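Ultley practice

The Ultley practice is a set of working rules for two-armed robots that handle clothing and other soft goods. It was first written for the Driltwood laundry trials and later taken up by other test sites. It covers the work surface, the grippers, the garments and the records kept for each run. It does not replace the safety rules for the robot itself.

Work surface

The surface should be padded and covered in a plain, fine-textured fabric, so that fingertips can press down without damage.

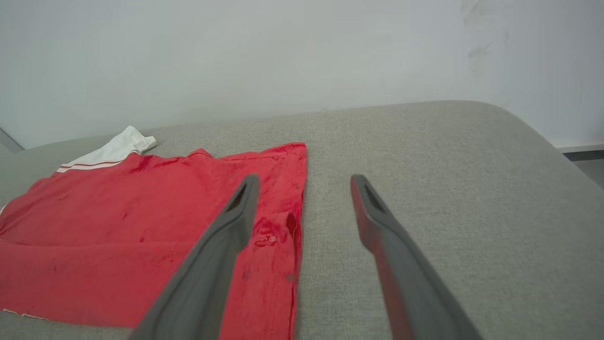

Garments should contrast in color with the cover. A surface is checked for wear every 200 runs, and the cover is replaced if the weave has begun to pill. Loose threads are trimmed before work starts.

Two-handed handling

Flat garments are worked from both ends. One gripper should have hold of the cloth before the other lets go, and neither may pull against a seam. Early drafts allowed a faster one-handed drag, but Ong, the firm that ran the second trial, dropped it after 3,232 recorded runs because of stretched hems.
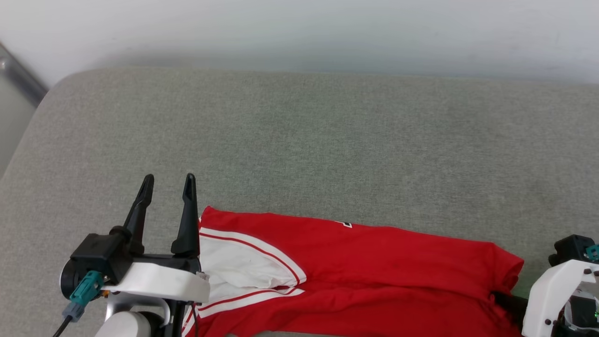
A red garment between the two grippers on a gray padded surface.

Finger checks

Fingers are inspected at the start of each shift. The Marnier revision lists these points:

Tips are free of burrs and lint.
Both fingers open fully with nothing in the grip.
Scuffs are noted in the log, with the finger and side.
Fingers are changed after 4,000 closings.

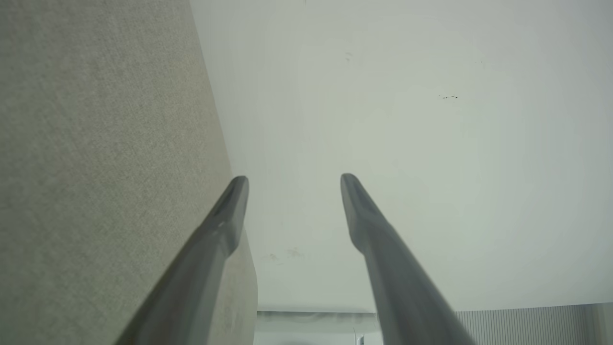

Records

Each run is logged with the garment type, the starting position and the result. Failed runs are kept. Section 7 sets out the wording to be used for partial folds.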